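Notebook, soft goods collection, Mandlow bench
23 Nov 2019

Started with the wrist camera. It had slipped a little on its bracket overnight, so loosened it, pushed it back to the scribed mark and re-ran the calibration board. Reprojection error fine. Put a dab of threadlock on the left screw. Someone should order more of the short M3s, we are down to the ones in the lid.

Target for the Geltik set is still 1000 accepted grasps on soft objects. We had 73 this morning before I touched anything, all from the foam blocks and the knitted things. Remigiusz went through those and marked which ones he would throw out. Mostly the ones where the operator paused halfway through closing and the arm sat still. He says the policy learns to pause as well, and I have seen it do that on the Adamczyk arm in May, so I agree with him. Trimmed the pauses where they were short and dropped the rest.

Changes to the procedure from today:

Start pose is now varied by hand between episodes. Before, we were going back to home each time and the approach path was nearly the same in every file.

Operator keeps a steady closing speed and does not correct after contact. If the grasp is bad, open fully, back off and save it as a fail.

Fails are kept, in their own folder, with a one-word reason. Agreed words so far: slip, tip, miss, twist. Please don't add new ones without writing them here. 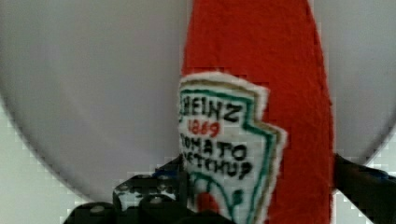
Printed objects are the next group, meaning anything soft with lettering or a logo on it. Remigiusz wants these because the Cunwood people will be handing us branded stock, and the network we tested last time locked on to whatever had the most contrast and ignored the outline. The plush ketchup bottle is a good one for this. It is nearly all plain red felt up the body, then a white label low down with HEINZ and 1869 on it, so there is a strong patch of detail close to where the fingers go. Asked for it to be turned a bit between episodes so the lettering isn't always square to the camera.

Labelling question that came up: do we mark contact at first touch or when the fabric starts to give? With foam it hardly matters. With stuffed toys there is a long stretch where the finger is against the surface and the motor current doesn't move much. I have been marking first touch by eye from the wrist view and then checking against the current trace. Remigiusz marks from the trace only. We did the same 26 episodes each and compared. His marks are later than mine nearly every time, which is what you would expect. Decided to store both, as two columns, and sort it out at training time.

Gripper force limit left where it was. Tried it one step higher on the knitted things and didn't like it -- the stitches snag on the finger edges and then the release looks like a slip.

End of day count is 91 accepted after trimming and the new ones. Slow, but the files are cleaner. Disk on the recording machine is filling up, mostly raw depth which we don't use. Will ask whether it can be dropped at capture.

To do:
-- copy today's folder to the Mandlow share and check the sums
-- second object list to Cunwood
-- find out why the episode counter skips a number after every fail
-- re-check camera bracket before the first run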